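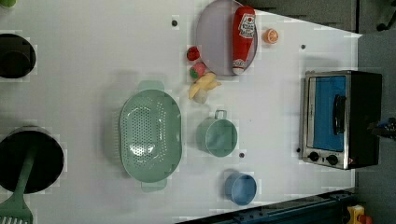 Budget season is upon us again, and this year the Trastwood robot workshop has real money to plan with! The members' meeting agreed to put 4000 pounds towards equipment for the manipulation bench, which is the most we have ever had in one go, and I have spent a very happy fortnight with a spreadsheet and far too much tea. The kitchen set has taught us a lot about what to spend it on. It cost next to nothing, and between the colander with its two flat handles, the little mint-green pot with its thin looped one and a ketchup bottle lying across a plate, it gives an arm more different things to get hold of than any of the smart test blocks we looked at. So the first decision is an easy one: we keep buying toys.

The bigger decision is grippers. Kane Tomoana has been comparing two, the Forsberg parallel one and the softer Jeltness fingers, and he would like us to get both. I started out against this and he has nearly talked me round. The Forsberg closes hard and square and is lovely on anything with a proper edge. The Jeltness is slower and costs more to keep going (the finger pads are sold in packs and they do wear), but it is much kinder to round things, small toy fruit especially. Kane's quote for the pair, with mounting plates and cables, comes to 1853 pounds before delivery. Delivery from Florkness is quoted separately, so please don't treat that as the final figure.

After that comes the dull but needful list. We want a second emergency stop on a long lead, so that whoever is resetting the objects can reach one without walking round the bench. We want decent lamps, too. Shiny pans and steel fronts throw back a lot of glare, and Brendan Mac Suibhne has been asking for diffusers ever since he took over the vision side. He has found some at 36 pounds each and I have put down a pair. Spare finger pads go in as well, at 91 pounds a pack, and I would rather order two packs now than find ourselves stuck in December as we were last time.

What I have left out, for now, is a second arm. I know! Several of you have asked, and I would love one as much as anybody. But the arm is only the start of it – there is the controller, the stand, the yearly service and somewhere to put the thing – and I can't make it fit without giving up the grippers. My suggestion is that we carry over whatever is left and look again next year, when we will have a proper record of how many hours the present one is in use. On that note, please fill in the log by the door, even for a short session. It is the best argument we have when we ask for more.

The draft budget is pinned up in the workshop and there are paper copies in the tray underneath. Kane and I will be at the bench on Saturday from ten if you want to argue for something, and Brendan will bring one of the diffusers to try out. If you can't make it, scribble on the draft and put your initials next to it so I know who to ring.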